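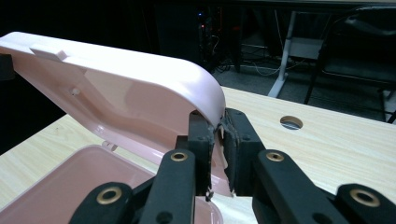 Reviewer two of our first draft asked, quite reasonably, why anyone would pick a hinged lid to compare finger pads when a block on a spring scale would give a cleaner number. My reply at the time was a bit short, so let me have another go, as the question shaped most of what follows in this section.

### 4.2 Foam against rubber on thin edges

**Figure 3.** The hand-held gripper with foam-padded fingers, closed on the edge of a raised lid. The container is the pink one from the lid task.

A block tells you how hard you can pull before the pads let go. I've done plenty of that and it's all in Section 4.1. What it doesn't tell you is how a pad copes when the thing you're holding is thin, glossy and turning on a hinge while you hold it. The edge wants to travel in an arc, your wrist wants to travel in something that is nearly an arc, and the difference between the two has to go somewhere. With a stiff pad it goes into the hinge (or your elbow). With a soft one it goes into the foam, up to a point, and finding that point was really what I was after.

We compared three pad materials on the same black fingers: the black foam shown in Figure 3, a ribbed rubber sheet from Fitonari, and a cast silicone pad that we poured ourselves and that came out slightly different every time, sorry. The linkage was the Nakajima pattern throughout. I did consider swapping in the Gruson parallel-jaw version halfway through, but its jaws close at a different angle and I'd have ended up comparing two things at once.

Each material got 60 openings and the same again for closing, split into short runs so that my hand didn't get tired and start cheating. I say cheating because that's the awkward bit about any hand-held tool: the operator is part of the controller. If the edge starts to slide you feel it in the trigger and squeeze harder before you've decided to. I tried to fix that with a stop on the trigger, set once per material and then left alone, and it helped a lot with the rubber, less with the foam. Foam keeps on giving for a moment after the stop is reached, so the grip you start with isn't quite the grip you have by the time the lid is halfway up.

I went in expecting the rubber to win. It had done so on the block test by a wide margin, and in a straight pull it hardly moved. On the lid it was much fussier. If I came at the edge square on, lovely, it held like a clamp. If I came in tilted by over 8 degrees, only one corner of the pad touched and the lid pivoted in the grip, usually at the moment the latch side came free. The foam didn't care nearly as much about the angle of approach. It wrapped a little way round the edge and let me be sloppy, and being sloppy is what happens when a person (or a policy trained on a person) has to do the same job all afternoon.

The silicone sat between the two and I don't want to say much more than that. Of the 7 pads we cast, only 3 were flat enough to use, and I wouldn't trust a ranking built on those.

Wear is where the foam loses ground. The cut edge roughens with use and eventually sheds crumbs, and once it has roughened the pad grabs earlier on the way in, before the fingers are properly lined up. That changes the feel of the approach quite a bit. We didn't replace pads in the middle of a run, only between materials, so some of the later foam openings were made on a pad in worse shape than the earlier ones. I looked for a trend in the slips and couldn't find one, but the set is small and I wouldn't lean on it.

The wrist camera had its say too. In the Kurneo logger we mark a slip when the lid edge shifts against the finger between one view and the next, and a glossy surface makes that harder than I'd bargained for. A highlight running along a rounded corner moves as the lid tilts, and the tracker was happy to follow the highlight and ignore the plastic. I ended up going through every flagged slip by eye, which took most of a Sunday, and threw out the ones where only the reflection had moved. A strip of matt tape would have saved me the trouble, but tape changes the friction and then we'd have been testing tape.

For the remaining tasks in Section 5 we stayed with the foam and changed the pads at the start of each session. The rubber went back on for the heavier objects in Section 5.4, where nothing has a hinge and a square approach is easy to get.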